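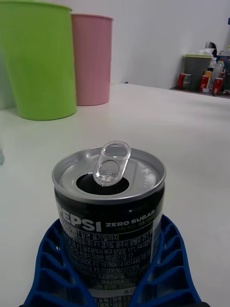
Pepsi Zero Sugar, opened.

Ogola Road Runners, planning meeting for the fall relay
Monday, 7:15 pm, upstairs at Brellunel Hall
Present: Njoroge Makori (chair), Wekesa Mosoti, Kerubo Khaemba, Nyokabi Rotich (notes)
Apologies: Spyros Obradović, sent comments by email, read out under item 3

1. Last minutes
Approved. One fix, the parking note said Durov Street, should be Durov Lane.

2. Sign-ups
47 teams so far. Cap stays at 50. Wekesa wants a waiting list opened now, before the last spots go. Agreed. Form to say clearly that waiting list teams don't pay until they get a place, we had a mess with refunds last year and Wekesa is still getting emails.
Team names: two teams both called Slow Burn. First one in keeps it. Nyokabi to write to the other.
Late swaps of runners OK until the night before. After that, captain has to come to the desk in person.

3. Course
City has confirmed the river path is open again but the lower footbridge is not. So leg 2 has to go up the hill by the school and back down. Adds distance, nobody thrilled. Njoroge walked it Saturday morning, says the turn at the top is blind and there's loose gravel on the inside. Needs two marshals and a sign well before it.
Spyros by email: swap legs 2 and 3 so the hill comes later when runners are more spread out. Long discussion. Problem is the handover at the school gate, gate is locked on weekends and the sidewalk there is narrow. Left as is for now. Njoroge to ask the school for the key, back to this in August.

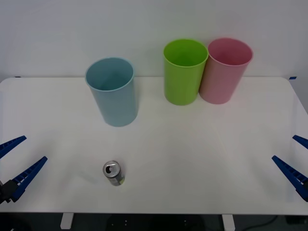

Handover zones will be wider this time, chalk lines plus cones, and incoming runners keep left. Last year's bunching at zone 1 was mostly people's friends standing in it. Marshals can move them along, politely.

4. Timing
Griltetti quoted for chips again, price is up. Manual backup either way. Kerubo against chips for a race this size, Wekesa for. Vote: chips, 3 to 1. Kerubo asked for her vote to be noted, so noted.
Results up on the site same evening if possible. No promises on the flyer though.

5. Marshals
Have 28, would like a few more for the hill. Briefing moved to 6:30 am, start line. Vests are in Njoroge's garage, some need new velcro. Whistles missing, presumed with the kids' race stuff.
Marshal sheet was too long, cut to one page. Phone numbers at top, big.
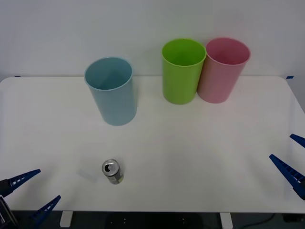
Kerubo said the sheet should also tell people what to do if a runner goes down, as last year's one just said "call the desk" and the desk line was busy. Agreed, she will draft the wording.

6. AOB
Bag drop: tent not the van. Van too slow to unload.
Music at finish, keep it down untill 9, neighbors.
Wekesa asks whoever has the long extention cord to bring it back please.

Next meeting: same place, same time, date by email once Njoroge hears from the school.
Closed 8:50.
N. Rotich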